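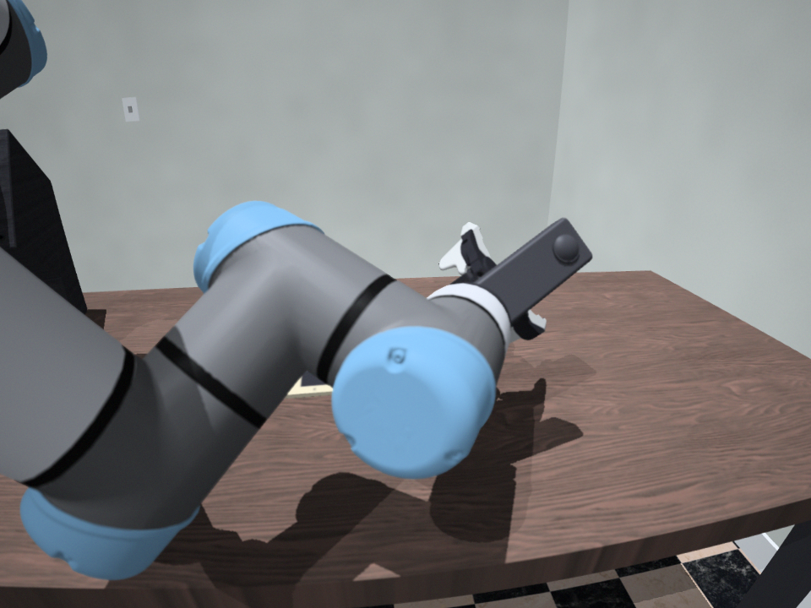 Gretton Tabletop Chores
Dataset card and README

Summary

Gretton is a set of simulated robot episodes on household chores done at a table. We put it together to answer a narrow question: which of these jobs can a current arm policy finish without help, and which can it not. There are 772 episodes in this release. Of those, 301 end with the task check passing. The rest are failures, and we kept them.

Release date: 28/11/2018
Maintainer: Tarık Başaran

What is in it

Each episode is one attempt at one chore. All of it is rendered in simulation. The arm is gray with light blue joint caps and carries a gripper at the wrist, and it works over a brown wooden table in a room with pale walls and a checkered floor. Textures and lighting vary between episodes, so don't rely on color to find the table.

There are 4 chore groups:

clear: pick items off the table and put them in a bin
stack: put plates or flat boxes on top of each other
wipe: drag a cloth over a marked area
sort: separate small items into two trays

Episodes come from 2 controllers. Mendesham is a scripted planner that is given object positions. Calloway is a learned policy that only gets camera input and joint angles. The field "controller" in the episode file says which one was running.

Files

episodes/ holds one folder per attempt
episodes/*/frames/ rendered images, in order
episodes/*/state.csv joint angles, gripper opening, object poses
episodes/*/result.json chore group, controller, pass or fail, failure tag
splits/ train, validation and test lists
tools/check.py reruns the task check on any episode

To run the checker:

python tools/check.py --episode PATH

It prints the stored result and the recomputed one. If they differ, please open an issue and include the episode folder name.

How far along are the chores?

Clearing is the closest to working. Both controllers can handle rigid items with some space between them. Trouble starts when two items touch, or when something thin lies flat and the fingers have no edge to get under.

Stacking is fine for Mendesham and poor for Calloway. The learned policy tends to let go too early.

Wiping passes our check fairly often, but the check only measures whether the cloth covered the area. It says nothing about whether a real table would be clean. Please don't quote the wiping results as evidence that a robot can clean a kitchen.

Sorting is the weakest group. A person would do it while talking to someone else. Neither controller recovers well after dropping a piece.

Known problems

The arm often blocks the view of the objects it is working on. Use the poses in state.csv if you need ground truth.
Cloth is modeled as a coarse mesh and sometimes passes through the tabletop.
Failure tags were assigned by hand by one person. "slip" and "early release" overlap.
Shadows are harder and darker than in most homes. Policies trained only on this set may react badly to soft light.
Contact friction was set once in August and never tuned per object.

Not covered

No laundry, no dishes in water, no doors or drawers, nothing that needs walking or driving to another room. People never enter the workspace. There is no real robot data in this release. Transfer to hardware is being looked at in a separate project, Brasero, and its data is not ready to share.

License and use

Free for research and teaching. If you publish success rates, report them per chore group and per controller. One average over everything hides the differences that matter.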